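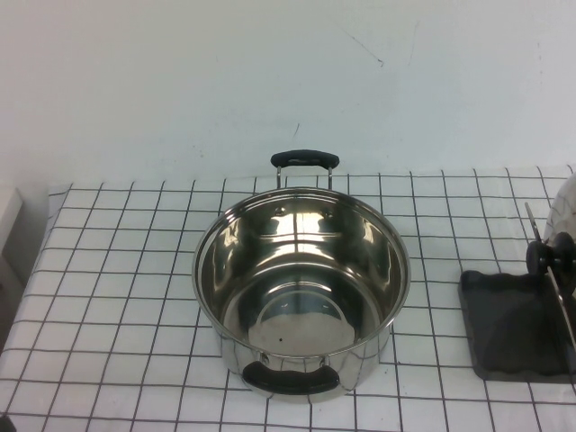 Lids, handles and other things I got wrong this month

I meant to post this in June and then the elbow motor died, so you're getting two months of progress in one go. Sorry! If you only come here for the bread, skip this one, there's no bread in it.

For anyone new: I'm building a small arm at home. It has a name, Grilleo, which started as a typo in a parts order and stuck. The idea was always kitchen stuff. I don't need a robot to stack colored blocks, I have a nephew for that. I want it to take a lid off, put a lid back on, and move a pot from one spot to another without me standing there with my hand over the power switch.

The lid was supposed to be the easy half. A round knob on top, the gripper comes down, closes, lifts, done. And it does lift! The first time I ran the whole thing start to finish it picked the lid up so smoothly that I yelled. Then it carried it off to the side and let go a good inch too high, and the noise was something else (my downstairs neighbor has been very nice about all of this). The trouble is that I'd measured the drop height to the knob and the code wanted it to the rim. I fixed that, then broke it again when I swapped fingertips, because the new ones are longer and of course that number lives in a different file. It's in one file now. I'd like to say I learned that the first time.

The fingertips, since a couple of you asked in the comments: printed, black, with a soft pad glued on the inside. The pads came out of a sheet of bike tube patch material. I've gone through 17 of them. They peel at the corner first, always the same corner, and I still don't know why that one. Ermanno Sartori, who shares the workshop bench at Arport with me when I go in to use the good printer, thinks my glue is old. My glue is old. I bought new glue and the corner still peels, so now we're both annoyed.

Shiny metal, part one million

The depth camera hates polished steel, and I've complained about that here before. It sees a hole where the side of the pot ought to be, or it sees a wall two feet behind it. I tried dulling spray, which works beautifully and which I don't want anywhere near food. I tried moving the lamp. I tried moving the lamp again. What got me furthest was giving up on the body of the pot completely and looking only for the dark parts, meaning the handles and the knob. Black against silver, black against a white wall, that it can find pretty much every time now. The rest of the pot I just assume from the diameter, which I measured with a tape like a caveman.

The cloth with the grid on it is the other thing that helped, a lot more than I expected from something that's basically a tablecloth. I'd been printing calibration sheets and taping them down and they'd curl up overnight. The lines on the cloth aren't perfectly straight when it's lying loose, so I don't use it for the real calibration, I only use it to check by eye that the arm went roughly where it said it would. One square over is one square over. You'd be surprised how often I catch something that way before the log tells me.

Speaking of logs, I have 1,812 saved attempts at this point, and before you get impressed, a very large pile of those are the arm sitting still because I forgot to plug in the gripper. I wrote a little script to weed them out. It weeded out some good ones too, so I'm doing it by hand in the evenings with a podcast on.
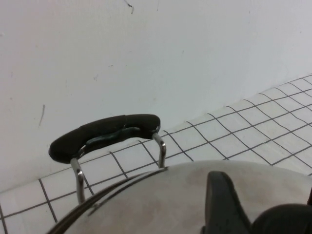 Grabbing the pot itself is where I've been stuck, and I want to get this down before I forget what I tried. My first plan was a straight pinch on the handle from above, which is how I'd do it if I had two fingers and no wrist. What I hadn't thought about was the shape. The grip on this pot is a rounded black bar standing up on two wire legs, fatter at one end, and it slopes, so "from above" isn't really square to anything. The pads land on a curve, and when the arm pulls, the bar wants to roll. I tilted the wrist to match the slope and that was better for an empty pot. With water in it, no. I put in two cups and the whole thing swung like a church bell and I had to mop.

Plan two is to go through the loop, one finger inside the handle and one outside, and lift from under the bar. There's enough room in there for my fingertip if I shave the outer edge down a little, so that's on the printer list. The worry is getting out again. If the finger hangs up on the wire on the way back it'll drag the pot with it, and I'd like that to happen with cold water and a towel on the floor.

I also ordered a stronger wrist servo from Berhe, which was supposed to be here by now and isn't. The one I have gets too warm to touch after a few lifts and the arm starts to sag, very sadly, like it's had a long day. So I do five tries, go have coffee, do five more. If anybody has run the heavier one with a 100 mm bracket, please tell me whether the cable clears, the drawing is no help at all.

Oh, and somebody wanted to know if I'm putting the code up. Yes, once I've cleaned out the part where half the variables are named after my cousin's dog (Pidier, a very good boy). Give me a couple of weeks. The printer files for the fingertips I can send right now if you email me, just tell me which version, short or long. Get the long ones. And remember to change the drop height.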